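Search this site Search Enter keywords

Color in Small Rooms: Notes for Lecture 4
Course: Introduction to Interior Color. Teacher: Boyang Xiong

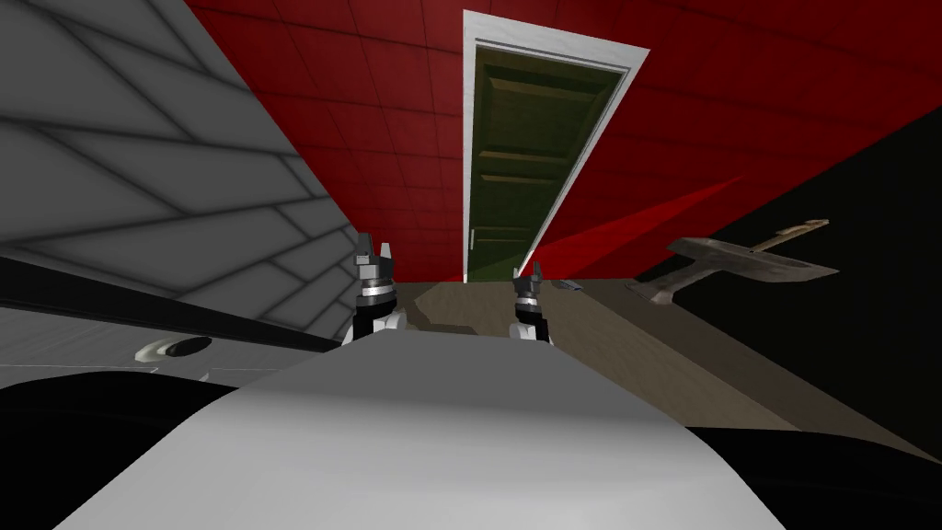 Today we speak about large areas of one strong color. In the last lecture we used small samples on paper, and many of you chose colors that looked calm on the table. On a wall the same color becomes stronger, and a small sample can't warn you of this. A large red wall next to something broad and white is a good case to study. The red pulls the eye first, then the eye goes to the white and rests. Look also at how the white surface goes to grey toward the bottom. If you paint what you see, you must mix this grey and not take white from the tube.

1. Three words we need

Hue is the name of the color: red, green, blue. Value is how light or dark it is. Chroma is how strong it is. Students often say "bright" and mean value one time and chroma the other time. Please do not use "bright" in your homework. A pale yellow has high value and can have low chroma. A strong red has high chroma but its value is quite low, and for this reason a red room needs more lamps than people expect.

2. Color that moves to its neighbor

Light falls on a wall, and part of it comes back with the color of the wall. It then falls on the ceiling and on the floor. In a narrow room with two strong walls facing each other, the color is made stronger by each reflection. We measured this in the Ferkov building in March. The corridor there is painted the same green on both sides, and the ceiling, which is plain white paint, was read by all the students as light green. The sample cards from the paint store did not match any part of it.

So when you plan a strong wall, decide also what stands opposite. A neutral wall is the safe choice. Wood is less safe than you think, for it has a hue too.

3. The Temunlow apartment

This is our main case for the term. The apartment is on the north side and has nearly 18 square meters in the living room. The first owner painted every wall dark red. The second owner, Mrs. Cheng, kept one wall and painted the rest a warm grey. She told us that the room felt wider after this, although the furniture stayed the same. Compare the two plans in your reader on page 177, and write down where the daylight enters. The window is on the short side. The wall she kept is the one that gets light from the side, and you do not face it when you come in from the hall.

I do not fully agree with her choice of grey. In the evening, under warm lamps, it becomes a little pink. A cooler grey would be better, but then the morning would be unpleasant. We will discuss it in class.

4. Homework

Take a shoe box and cut a window of 14 by 5 cm in one short side. Paint one inside wall with a high-chroma color. Leave the others white. Put the box near a real window and draw what you see at two different hours. Then change the opposite wall to a dark color and draw again. Write half a page, using hue, value and chroma.

For paint, the small jars from Ziltum are enough. Do not buy the gloss type. Gloss makes reflections like a mirror and you will not see the effect.

Reading: reader, chapter 6, without the part on dyes. The boxes are due at the start of Lecture 5, with your name on the bottom.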